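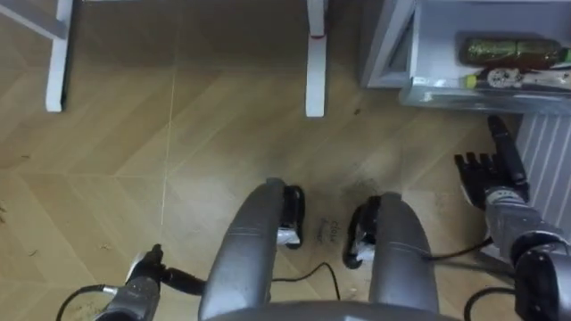 Break room cleanup set for November, bottles have to go

Lightfoot building tenants got the note this morning — clear out the drinks, clear the desk, sweep. The shared room on the first floor has been a sore point since summer, and Marjorie Tunstall, who runs the front office, wants it done before the Cikus people move in down the hall.

First on her list is the floor. Herringbone boards, refinished last spring, and now there are crumbs and fibers on them and a gray smudge of dirt. Sweep first, then a damp mop. No soaking, the boards wont take it.

Glass goes out seperately. A green glass bottle was lying on its side on a shelf or tray with a long white tube or package next to it, and Tunstall would like whoever left them to come get them. Anything unclaimed by 11 goes in the recycling.

The tea bottles were next. Plastic, dark amber-brown inside, one with a yellow cap and one with a green, both out at the white table. One of them right at the corner.

"I don't mind people having a drink in there," said Kirsty Gosling of Brolis, which shares the room. "I mind finding it a week later."

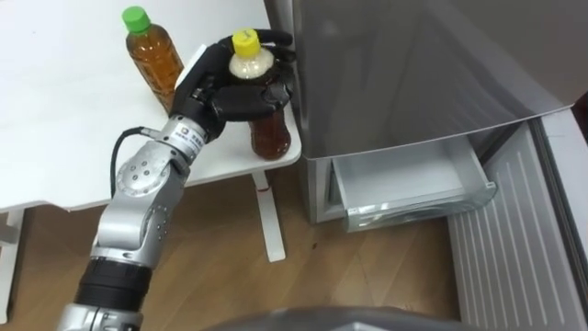 Desk stays, drawers get emptied

The long white desk is not going anywhere, despite what was said at the last tenants meeting. Moving it was quoted at $120 and the Flusness side didn't want to split it.

The white drawer cabinet under the right end does need sorting out, and one drawer was partway open. Tenants are asked to take their own things, then shut it. Same with the tabletop — bottles off, green caps included, and wipe down afterward.

Gosling has offered 17 storage bins from Brolis, labels not included. Bring a marker. 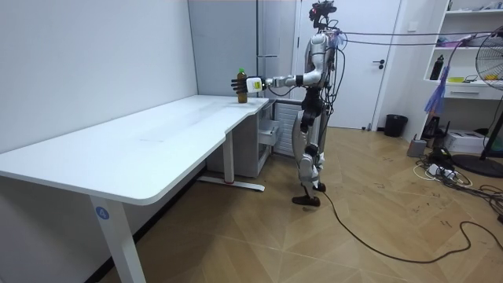
When and where

Start is 9 a.m., first floor, Lightfoot building. Brooms provided, gloves are not. Questions to Tunstall at the front office before noon.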